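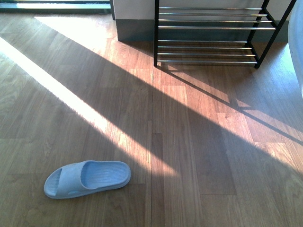
Temps de lecture : 2 min

La première chose que Cristóvão Leitão nous demanda, ce matin-là, fut de nous taire. La deuxième fut de regarder les chaussures.

J'avais fait 81 kilomètres pour la journée portes ouvertes de Lendura, avec ma fille Inès qui, depuis Skesley, n'avait cessé de me réciter des noms de moteurs. Elle avait onze ans et savait déjà tout. Moi, je m'attendais à un hangar, à des cages grillagées, à des gyrophares - et nous étions dans une pièce claire, avec du soleil plein le plancher et une étagère à chaussures vide contre le mur !

- Il doit ranger tout ça ? chuchota Inès.

- Il va essayer, répondit Leitão. Les lacets, il les connaît mal.

Il avait une voix douce et un pull trop grand. On racontait dans le couloir qu'il avait passé l'hiver entier à travailler sur la prise d'objets mous, les chaussettes, les gants, les écharpes, et qu'en mars il avait tout recommencé pour les semelles. Je n'y connaissais rien et je trouvais cela magnifique. Tout un hiver pour une chaussette !

Puis la pince descendit. Je m'étais préparée à quelque chose de brutal, un claquement, un coup sec. Elle avança si lentement que la dame à côté de moi retint son souffle, et moi aussi, et je crois bien que toute la rangée faisait pareil.

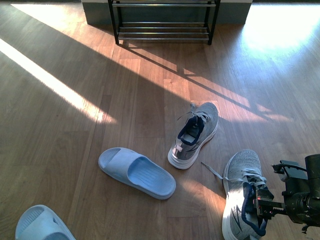
- Par le talon, souffla Inès. Il la prend par le talon, maman, comme toi quand tu râles !

Elle avait raison. C'était mon geste, celui de tous mes soirs, dans l'entrée de la rue Peixoto, quand je me baissais en pestant contre les baskets abandonnées. Je ne l'avais jamais vu de l'extérieur. Je le trouvais presque beau.

La chaussure monta de quelques centimètres, le lacet suivit en traînant, hésita, et quelqu'un au fond dit « allez » à mi-voix. Alors tout le monde s'y mit, un vieux monsieur venu de Vundside tapait même du pied en cadence. La basket retomba. Un grand « oh ! » parcourut la pièce, et Leitão éclata de rire, ravi, comme si c'était le meilleur moment de la démonstration.

- Essai 76, annonça-t-il en notant sur son carnet. On recommence ?

Nous avons crié oui. Inès plus fort que les autres, debout sur sa chaise, les joues rouges. Je lui ai tenu la main pour qu'elle ne tombe pas, et la pince est redescendue vers le soleil.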